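Comparing Two Budget Smartphones for Everyday Student Use

Project report, Mobile Devices and Society
20 March 2023

Background

Most students in our course replace their phone when it slows down or the battery stops lasting the day. New models come out all year and the launch news is mostly about cameras and chip names. For this project I wanted to know if a low-priced phone from a small brand is good enough for school, messages, maps and photos, and which parts of the spec sheet matter in daily use.

I compared two phones, the Himesus Rind and the Zenomix Turden. Both are sold in the same price range and both were released in November. I bought the Rind used and had the Turden on loan from the department. I used each one as my only phone for 20 days, with the same SIM card and the same apps.

Method

Each phone was reset before the test and updated to the newest software. I set the screen to the same brightness step and turned off the battery saver. Every evening I wrote down the battery percentage in a spreadsheet, along with anything that had gone wrong that day.

I ran five kinds of checks:

Battery: percentage left at the end of the day, and time from 5 percent to full on the charger in the box.
Speed: time to open the camera, the browser and the school portal.
Screen: reading outdoors and indoors at night.
Sound: calls, and music through the speaker.
Camera: indoor and outdoor photos in automatic mode.

I did not test games. I don't play any on my phone and did not think I could judge them fairly.

Results: battery and charging

The Rind had an average of 29 percent left at the end of the day. The Turden had 40 percent. The Turden has the bigger battery on paper, so this was expected, but it also charges more slowly. In practice I charged both overnight and the slower speed only bothered me when I forgot.

The Rind lost charge faster on days when I used maps. I did not see the same drop on the Turden. I can't say if this is the phone or the condition of the battery, as the Rind was used when I got it.

Results: speed

Both phones opened the browser quickly enough that I stopped timing it after the first week. The camera app was slower on the Turden, and it sometimes showed a black screen for a moment before the preview came up. The school portal was slow on both - that is probably the portal.

Results: camera

Camera resolution was the main selling point on both boxes, and it made less difference than I expected. In daylight I could not tell the two apart on a laptop screen. Indoors, the Rind kept more detail in dark areas and the Turden smoothed them over. Strong reds came out brighter on the Turden than they look to the eye, and the color setting in the menu did not change this much.
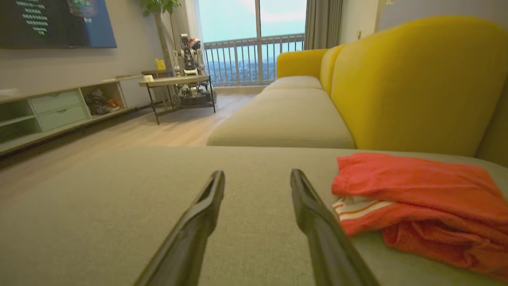
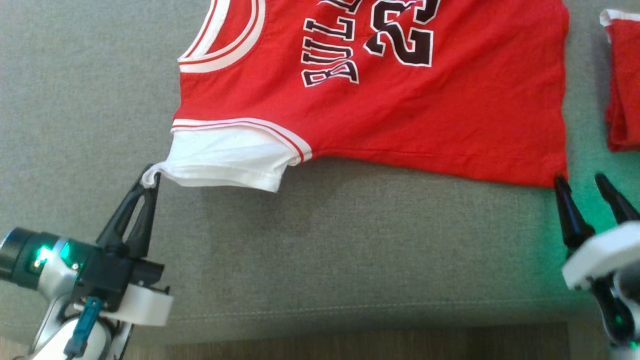

Figure 1. Red fabric on a woven seat, two views.

Night photos outdoors were poor on both phones. The night mode on the Rind helps if the phone is held very still, and I usually rested it on a wall or a railing.

Results: screen and sound

The Turden screen is easier to read in sunlight. At night its lowest brightness is still too bright for me, and the Rind is better there. Call quality was fine on both. Neither speaker is good for music. The one on the Rind is at the bottom edge and I kept covering it with my hand.

Problems with the test

One person used each phone, and one after the other, so the weather and my timetable were different. The used battery in the Rind is the biggest problem. I would also start with a written list of photo subjects next time, because my daylight photos were hard to match up afterward.

Conclusion

Either phone does what I need for school. I would pick the Turden for its battery and for reading outside, and the Rind for indoor photos. I went back to the Rind after the test, mainly because the loan was over.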